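Cable day again, then. I'd promised myself a quiet evening in November and instead I spent it on my knees on the tiles in the spare bedroom, sorting out the wiring on our humanoid before the shelf job. Irén says I talk to it while I work. I do, a bit!

First thing is always the tethers. They come down from the top and along the floor, and if one gets under a foot you'll know all about it – so I walk the whole run by hand, right back to where it ends. Then the plugs up by the shoulders, one colour at a time, against the list Edit wrote out for me (19 lines, very neat, slightly smudged with tea). 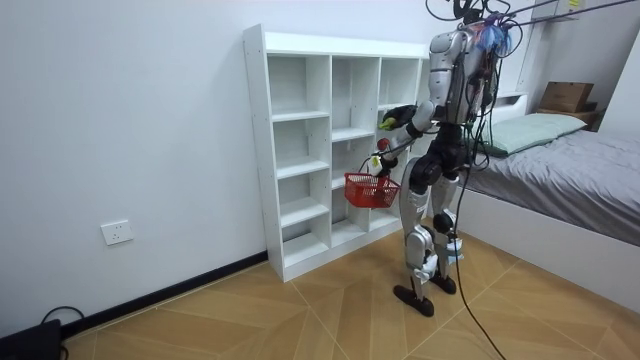
At the shelf with the red basket, cables hanging down behind.

After that it's the arms. I go over the little connectors on both forearms with a fingertip, push each one home and check the screws on the casing while I'm there. Orestis swears by a dab of paint across every screw head so you can see if it's moved, and I keep meaning to buy some.
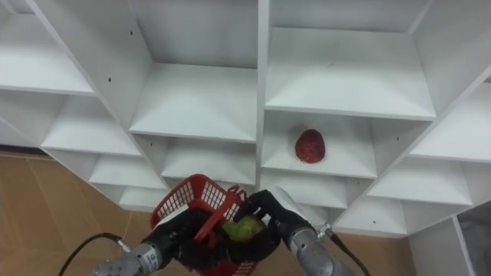
The hands get the longest look. I open and close each finger slowly and listen for anything gritty, then wipe them down with a dry cloth – no sprays, I learnt that one the expensive way (158 quid, thanks for asking). Next on my list is the left wrist, which has a faint click I don't like. Hildegard thinks it's a worn bush. I've got a spare coming from Stiren, so I'll have it apart when that turns up.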